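The desk that was going to change everything

I should say at the start that I don't believe in desk tidying as a cure for anything. I have read the books. I borrowed one from Leonie Kohlhase, who swears by it, and I gave it back with a bookmark still in chapter 2, where the author asks you to hold each of your pens and consider how it makes you feel. My pens make me feel as if I might write something down.

But Leonie has a way of coming back to a subject, and by October I had agreed to try it her way for a month. The rules, as she gave them to me over the phone, were that a table you work at should have on it only what you work with. Everything else goes in a box. If you haven't opened the box by the end of the month, the box goes to the charity shop in Treltbridge, unopened.

I have several questions about this. Who are these people who don't remember what they put in the box? I knew every single thing in mine. I lay in bed and could have recited it.

It was a fairly dull box, I'll admit. Old phone chargers, a stapler that only does two sheets, a mug of dried-up highlighters, a calendar from a paint shop, and a wad of receipts I had been saving for a tax question that was settled long ago. The receipts I threw out properly. The rest sat in the hall cupboard and, as far as I could tell, my thinking did not become any clearer.

What did change was the dusting. It takes no time at all to wipe a bare table, and I would be lying if I said I didn't enjoy that for the first week. By the second week I had noticed that a bare table is also where everybody puts the post. Then the shopping. Then a bag of onions, which stayed there through two phone calls and a lunch.

The other thing they never explain in these books is what counts as working. Does a plant work? Leonie said no. Henrik Lenz, who was round to borrow the long ladder, said yes, and they had a bit of a disagreement about it on speakerphone while I made the tea. Henrik's view is that you need something on a desk to look at that isn't a screen, and it may as well be alive. Leonie's view is that this is what windows are for. I was with Henrik, mainly as my window looks onto the side of a garage.

So the plant came back. And once the plant was back it seemed mean to be strict about the rest. The speaker came back the same evening, as I can't do invoices in silence and I don't see why I should learn. The mouse and its mat had never gone away, of course. Even Leonie allows a mouse.

I had also been told to buy a set of drawer trays from Kanska, the sort with little compartments, so that small things would have "a home". I looked them up. They wanted more for a set of trays than I paid for the drawers. A shoebox lid does the same job and when it gets tatty you put it out with the recycling. I did go as far as cutting one down to fit, and it now holds stamps and the spare keys and has done so without any fuss.
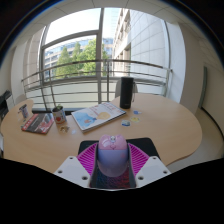
The stickers I can't defend on any grounds. They don't do anything, they came free, and I have never found a thing I wanted to stick them to badly enough. Leonie would have had them in the box before I'd sat down. The magazine is different. I might read the magazine. It has a good cover and I like having it there at an angle, as if I were about to pick it up, and sometimes I do.

As for the tiny green thing in its can, it is still going, and I'm told that's unusual for something of that size in my care. I give it a splash of water when I remember. I haven't moved it out of the way of anything or given it a home. Its home is the table.

I rang Leonie at the end of the month with my findings. She asked if I felt lighter. I said I felt about the same weight. She asked what had happened to the box, and I told her the truth, that I'd opened it for the stapler, thinking two sheets was better than none, and then left it open. She says that resets the month. I say the month was hers to begin with and she can have it back.

Somebody will write in and tell me it works if you do the whole house. Possibly it does. There is a couple over in Pedau, friends of Henrik's, who did the whole house and then hired a storage unit for what came out of it, and they seem very happy with both. I've kept the shoebox lid, and the box is back in the hall cupboard with the flaps up. I still need to get the ladder back from Henrik.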